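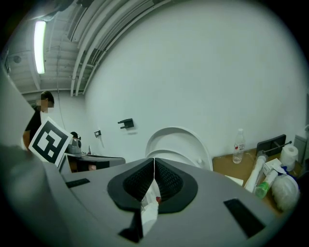

Lenditz Workroom Tables is a set of short clips and matching notes about the tops of shared work tables, and what people leave on them. We started it because we kept losing the good scissors, and it grew into something we're really fond of! Most of the tables are in plain rooms with white walls, a fluorescent tube and pipes running up where the wall meets the ceiling, and the tops hold whatever the day has brought in. A water bottle with a red-and-white label standing upright on a tan wooden tabletop, with a roll of toilet paper near the edge, is about as typical as it gets. Crumpled paper gets its own tag, and we use that tag a lot.

What you get

The release has 1,860 clips from 7 rooms. Each clip comes with a plain text note listing the things on the table, the kind of surface, and whether the person writing the note would call it tidy, lived-in or a mess. Those last three are pure opinion and we love them for it. If you disagree with one, add your own beside it and leave the first where it is.

Folders

rooms/ - one folder per room, named after the room and never the person who uses it
notes/ - one text file per clip, same name as the clip
words/ - our word list, with spelling variants
extras/ - floor sketches for the Flodia rooms (hand drawn, a bit wonky)

How we name things

We write down the everyday word first. Bottle, roll, tissue, stand, bracket, knob. If the note writer can't tell tissue from paper, the word is "paper or tissue" and that's fine. Colour goes before the object, so "white bowl" and never "bowl, white". We use grey with an e, and the word list will catch the other spelling for you. Brand names only go in if they can be read off the thing itself.

Things fixed to the wall are listed separately under "fixed". Pipes and conduits share one tag, after a long and happy argument in March.

Splits

We hold back 900 clips for checking, picked so that every room shows up in both parts. The Kadrić room is the smallest and its clips are a bit samey, so have a look at the per-room numbers before you get excited about a score.

Known gaps

Lighting is nearly always overhead. Drawers and the insides of cupboards aren't covered at all. Small things under a cart or tabletop are often noted by colour alone ("small pink item"), and we'd be thrilled to have help with those. The Tendiler notes were written with an older word list and still say "bench" where the rest say "table" - a fix is on the way in version 8.

Adding a room

Please do! Leave the table the way you found it, write your notes on the same day, and check your words against words/ before sending them in. Faces are pixelated in everything we share, so blur yours first too. New words are welcome, just put them at the bottom of the list with a line saying what you mean by them.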